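**Ticket 1122: obituary page shows survivors under "preceded in death"**

Status: closed
Site: Grestham Funeral Home, obituary pages
Product: Horkutik memorial page builder
Opened: Dec 6, 2025

**Reported by the funeral home**

A family called to say the notice for their mother lists two living sons as deceased. The printed notice in the paper is correct. The page on the website is wrong. The visitation is tomorrow and relatives out of state are reading the page now, so please treat as urgent.

**First look**

Confirmed on the live page. The text the director typed into the form is fine. "Survived by" has the sons and their wives, "preceded in death by" has the husband and one sister. On the public page the two sons appear at the end of the second list and the first list has only grandchildren.

Took the page offline for a few minutes, pasted the whole notice in as plain text, and put it back up. Director checked it by phone and read it to the family. Guest book entries were not affected, all 67 are still there.
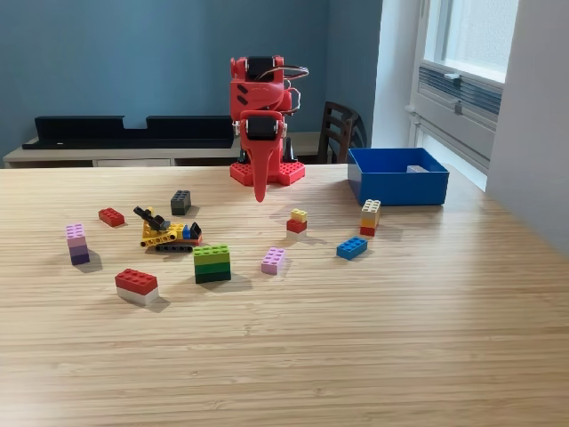 With the page safe, I went looking for other notices with the same fault. The site has 820 published obituaries. I exported the family fields and compared them to the public text. Only 2 differ, the one reported and another from earlier in December. The second had a stepdaughter in the wrong list. Fixed the same way, and the director is calling that family.

**What the two have in common**

- Both were entered by copying from a Kavov arrangement form.
- Both have a spouse's first name in parentheses after the child's name.
- Both have a semicolon inside the "survived by" line.

Notices typed by hand with parentheses are fine. Notices copied from Kavov without a semicolon are fine too.

**Steps to reproduce**

1. Make a test notice, not published.
2. Copy a "survived by" line from the Kavov form with at least one spouse in parentheses and one semicolon.
3. Paste into the family field and save.
4. Open the preview.

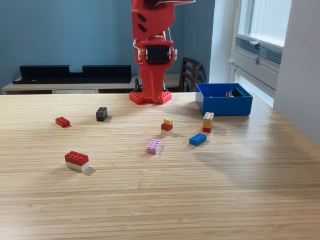
5. Compare the preview with the field. Names before the semicolon have moved to the next list.
6. Delete the semicolon, type a comma, save again. Names go back where they belong.

**Cause**

The page template was changed by Derkach when the service times block was added. The new template splits the family section at a semicolon if it comes after a closing parenthesis and a hidden line break. The Kavov form puts that line break in when text is copied. The director can't see it in the box. 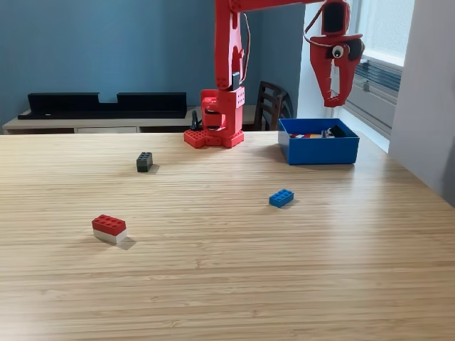 Sent this to Derkach with both test notices attached. They answered the same afternoon and agreed the split should go by field only. Their fix strips hidden line breaks on save and leaves semicolons alone. Tried it on the test notices and both came out right. Also tried a long one with in-laws, great-grandchildren and a nickname in quotes. No change in order.

**Done on the live site**

- Template fix applied.
- Both repaired notices moved from plain text back to the normal fields and checked line by line against the print version.
- Page cache cleared.
- Test notices deleted.

**Note to the funeral home**

Please open the preview before publishing and read the family section against the signed copy. If a relative shared the page on social media before the repair, the old wording may still show in the link summary. Send us the link and we will request a refresh.

Director replied that the family is satisfied and no other calls have come in. Closing.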